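Raltunis Publishes Results of Two-Arm Gripper Comparison

PLELIMBRIDGE, 19th May. Raltunis, a maker of bench-top test equipment for robot arms, today released the results of a comparison between two sets of parallel grippers, the Dixit and the Ciltora. Testing began in April at the company's Plelimbridge site.

Both sets were fitted to the same pair of table-mounted arms and run with the same controller settings. The task was bin packing of small medical and household goods: bottles, boxes, flat packages and a first aid kit. Items were laid out at mixed angles before each run, and the arms were required to place them in a plastic bin at the far side of the table. 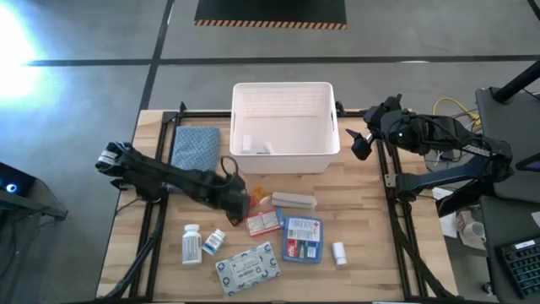

A total of 519 picks were logged. An item dropped outside the bin was recorded as a failure, as was any pick that needed more than one attempt. Grip force was held at 40 percent of the rated maximum for both sets. Finger pads were replaced every 100 picks.

The Ciltora set recorded 13 fewer failures. Most of the difference came from flat packages, which the Dixit fingers tended to push along the table before closing. On round bottles lying on their sides the two sets performed equally. Neither set handled soft packages well when they rested against another item.

Wrist camera exposure was fixed for the full test. Raltunis plans to repeat the work with automatic exposure and a second controller, using the same items and bin.

The full report, with pick logs and arm settings, is available on request from the Raltunis test office in Plelimbridge.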